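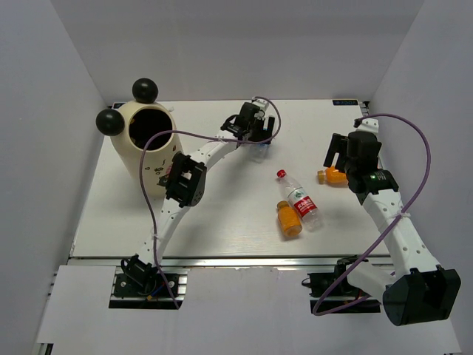
Small importers pay for space more often than they pay for weight, and most of them learn it from an invoice. I have worked for eleven years in the office of a forwarder in Olldale, and in this time I have explained chargeable weight to customers more times than I can remember. The principle is easy to accept when one looks at a real object. Take a tall bin shaped like a character, with a rounded body, a big round opening at the top and two black balls on the rim like ears. The inside is mostly air, and the ears make the carton wider than the body needs. A truck or an aircraft must carry this air also, and somebody must pay for it. I have no quarrel with this principle. My quarrel is with the way in which our trade tells the customer about it.

In May one of our customers, a shop that sells things for children's rooms, received a shipment from the warehouse in Trarden. The goods weighed 102 kilograms on the scale. The invoice said 243 kilograms. Both figures were correct, and both had been measured by people who know their work. But the quotation, which the customer had signed, contained only the first figure and a line of very small text which said that "volumetric rules may apply." The customer called me and asked if somebody had made an error. I had to say no, and I did not feel good when I said it.

It is my opinion that such a quotation should not be allowed to leave our office. I would go further and say that a price based on a weight which the forwarder knows will not be used is hardly a price.

## The argument from habit

My colleagues answer that everybody does it in this way. The dimensions are often missing when the customer asks for a quotation, and if we wait for them, a competitor will give a number first. This is true. I have myself lost orders because I asked for the carton sizes and the other company did not ask.

Still, I think that we make this problem bigger than it is. Many of our customers order the same articles every season from the same factory. The cartons do not change. Last year we handled 3,696 consignments, and for 451 of them the customer disputed the charge afterward. I have read a large part of these disputes. In most of them, the dimensions were already in our own files from an earlier shipment, and we had simply not looked. The time which we saved in the quotation we later spent on the telephone, and with people who were by then angry.

There is also the matter of rounding. Some carriers round each side of the carton up to the next full centimeter, others round only the final weight. For one carton the difference is a coffee. For a full season of cartons it can be the profit of a small shop. I have seldom seen a quotation which mentions the rounding at all.
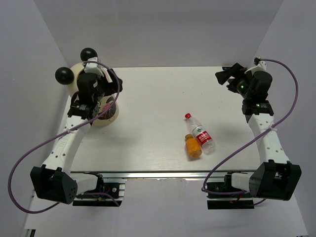

## What a fair quotation could look like

I would like to see two lines at the top of every quotation, in the same size of letters: the actual weight and the chargeable weight. If the second one is not known, the line should stay there with the word "open" in it, and the price should be called an estimate. The divisor should be printed next to it. A customer who can divide can then check our work, and a customer who does not want to divide can ask us.

The software is no excuse. We use Zulano for our quotations, and it has had a field for the dimensions for as long as I have used it. In our office the field is hidden, as it was thought that it made the page too full. Valtonen, the small carrier that takes our northern routes, sends back every booking in which this field is empty. In the beginning I found this very annoying. Now their invoices are the only ones that I do not open with some worry.

I know that a forwarder who shows the higher number first will sometimes lose the order. I do not have a good answer to this. Perhaps the larger companies must begin, because they can afford some lost orders, or perhaps the shippers' associations should refuse quotations which have only one weight on them. The shop for children's rooms has paid its invoice. It now sends me the size of every carton before it asks for a price, and it sends the same list to two of our competitors.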